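FOR IMMEDIATE RELEASE
January 17, 2026

Kandaneck Opens Registration for Spring Supervisor Program in Grakdale

New evening track added, small-group writing clinic returns

GRAKDALE – Kandaneck, the workplace training firm, has opened registration for its spring program for first-time supervisors. Sessions run at the firm's Grakdale classrooms. Online seats too, but fewer of them.

The program is for people who were good at a job and then got put in charge of others doing it. Shift leads, office managers, team leads, newly promoted department heads. No management background needed. No degree needed either.

What's covered: giving feedback, running a short meeting, handing off work, handling a complaint, writing a performance review that says something. Budget basics for those who want it. Participants bring real situations from their own workplace and work on them in class, names removed.

Nearly 245 people finished the program last year, the most since Kandaneck started offering it. Employers sent most of them. A growing number signed up and paid on their own, and the evening track was added mainly with them in mind.

New this spring

Evening track. Same material as the daytime sessions, same instructors, shorter meetings spread over more weeks.

Writing clinic. Back after a year off. Groups are kept small and everyone leaves with at least one finished document – a review, a policy memo, a difficult email, whatever they came in with.

Follow-up calls. Each participant gets two calls with an instructor after the program ends. Previously this was offered only to company groups.

The course workbook has also been redone. It was developed with Stalel, which prepares training materials for adult learners, and replaces the older binder. Shorter chapters, more room to write, less theory up front. People who took the program before October can ask for a copy of the new workbook at no charge while supplys last. First printing is 1000 copies.

Company groups

Employers can book a private session for up to 27 people, on site or in Grakdale. Topics can be swapped to fit. Shehu, the packaging supplier, has booked private sessions for its supervisors again this year and will be first to use the new workbook. Dates for other company groups are going quickly, early inquiry is advised.

Fees and sign-up

Fees are listed on the registration form. Discount for employers sending three or more people to the same track. Payment plans available for individuals. Registration stays open until the tracks are full, and a waiting list will be kept after that. Cancelations made two weeks or more before the first session get a full refund.

Forms can be picked up at the front desk or requested by phone or email. Please say which track – day, evening or online – when writing in.

About Kandaneck

Kandaneck has taught management and communication skills to working adults since 1961. It began with typing and business letter courses and moved into supervisor training later on. The firm is based in Grakdale and works with employers of all sizes, including manufacturers, clinics, retailers and public offices.

Media contact: Kandaneck Communications Office, Grakdale

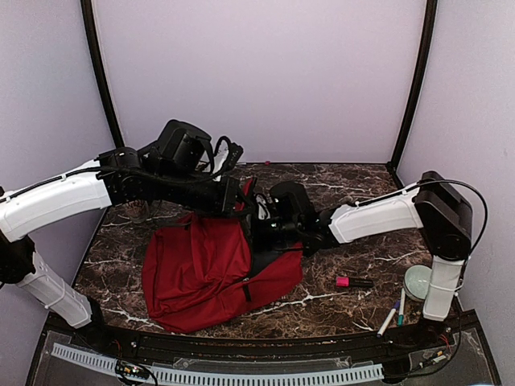
Two-armed robot workstation with a dark brown, marble-patterned tabletop.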